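Folding a zipped hooded sweatshirt on a bed

Posted by Shirley Carrier, 13/12/2023

This method gives a flat rectangle that fits a standard drawer. It suits medium and heavy fleece. For thin jersey, use the T-shirt method.

1. Straighten the bottom sheet. Creases under the garment will shift it as you fold.

2. Close the zip fully and lay the sweatshirt down with the hood towards the headboard.

3. Take the hood by its tip and pull it up until the fabric below lies flat. Smooth the body downwards with the other hand.

4. Fold one side in by a third. Turn the sleeve back so that it runs parallel to the side, with the cuff at the hem. Repeat on the other side.

5. Fold the hood down over the chest.

6. Bring the hem up to the base of the hood, then fold once more.

Straightening the hood, and working across the bed from the side:

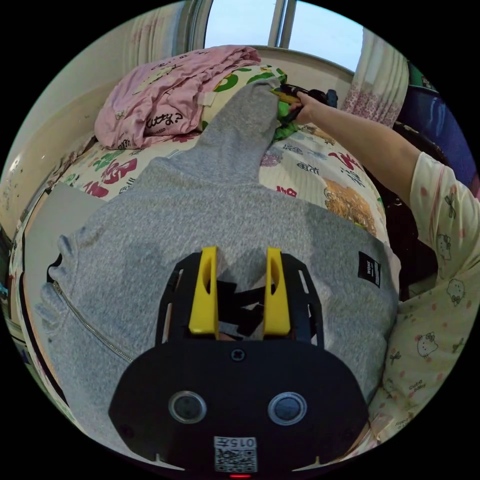
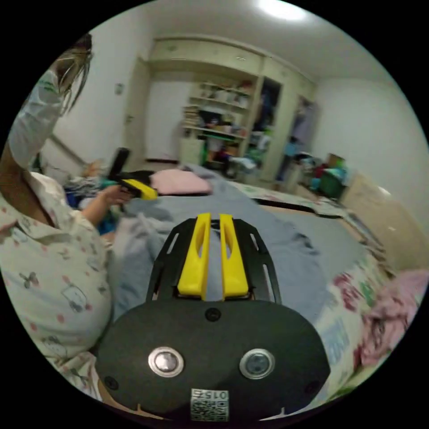

If the finished piece is too thick for the drawer, leave out the last fold in step 6 and store it flat. Stack no more than 3 to a pile, heaviest at the bottom. Drawstrings should be tucked inside the hood before step 5, or they will catch on the drawer runners.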